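"I stopped dreading the bathrooms": a housekeeping lead on working next to robots

The woman who runs housekeeping at the Zakau, a guesthouse with 96 rooms, started there on the night laundry and has been in charge of the floors for nine years. She asked me to leave her name out, mostly so her sisters won't tease her, and then talked for two hours with hardly a pause.

The hotel began trying out humanoid robots for bathroom work last May, together with a small firm called Palamarchuk. Before any of them went upstairs, her staff spent time in the firm's practice rooms, showing people who write software how a bathroom gets cleaned. "I loved that part," she says. "They had never thought about the back of a faucet! They'd wipe the bowl and think they were done. I said no, come here, put your finger there, feel that."

She ended up writing down 133 steps for one small bathroom. She had guessed it would be 30. "You don't know what you know until somebody asks you which hand you use," she says, and laughs. "I had to go home and clean my own sink to find out."

What changed first was the schedule. A housekeeper used to do a room from door to window alone, against the clock. Now the robots take some of the sinks and counters on the second floor, slowly, and one person looks after two of them while she does the beds and checks the corners. The pay for that job is a step higher, which the staff asked for before they agreed to anything. Hours stayed the same. "That was in writing," she says. "I'm cheerful, but I read things."

Her knees and wrists are a big subject. Leaning over a basin is nothing once, she tells me, and then you do it all day for years and you can't open a jar. Two of her most experienced people had been thinking of quitting – both are still there, and both now train the new hires.

There are things she doesn't like. The work is less chatty, for one, as the pairs who used to share a corridor have been split up. She got them a common coffee break back in the fall, after a fair amount of arguing. And the robots are slow with anything a guest leaves lying around.

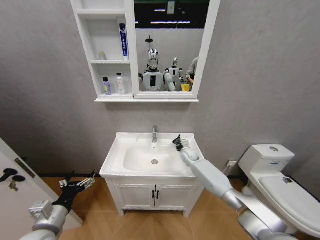
"A sink is never just a sink," she says. "There's the edge, there's the bit of counter next to the faucet, there's whatever people keep on the shelf. My girls see all of that in one look. The robot has to learn every bit of it, and I find that so interesting, I really do. I go and watch when I'm off shift."

Her sister hotel, the Tarance, will start its own trial soon, and she has been asked to help set it up. She has already told them to bring the housekeepers in on day one, and to pay them for it. "And get comfortable chairs," she adds. "We stood around a lot."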